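April 8, 2024

Big towel day! I have been putting this off since February and now that it's done I am ridiculously pleased with myself. Every towel in the house came out of the cupboard, including the ones at the back that I'd forgotten we owned, and I sorted them all on the bed while the kettle boiled (twice, as I forgot about it the first time).

Joon-young rang in the middle of it and I made him listen to my whole theory of folding. Long edges first, then in half, then in thirds so the fold faces out. He said he rolls his. Rolls them! We agreed to stay friends.

The old ones with holes are going to Lucyna for the dog. There was a beach towel in there too, the enormous one from the trip with Wojciech, and I couldn't part with it even though it takes up half a shelf. It can live on top.

What I love best is the bit before the folding, when you take a towel by its two top corners, lift it right up off the floor and pull it out until the edge is straight. If you skip that and just flop it down on the bed you get a wonky pile, and I had a wonky pile for years.
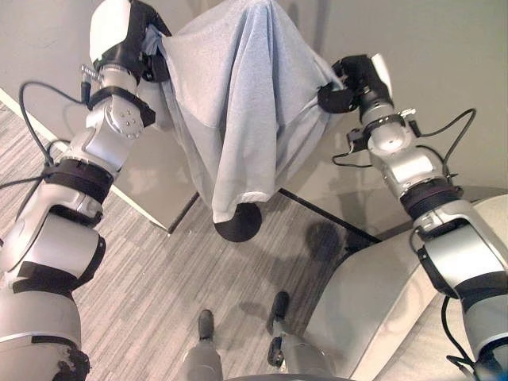

The pale blue-grey is such a good colour for a towel, I think – soft and cool, and it goes with everything. I want more in that shade, and the bath mat can change to match when I've saved up a bit.

Shelves are wiped, flannels are in the small basket and hand towels have their own row at last. I keep opening the cupboard door to look. Cường gets back tomorrow and I'm going to make him look as well, before he has his shoes off.

Still to do: pillowcases. Buy more pegs.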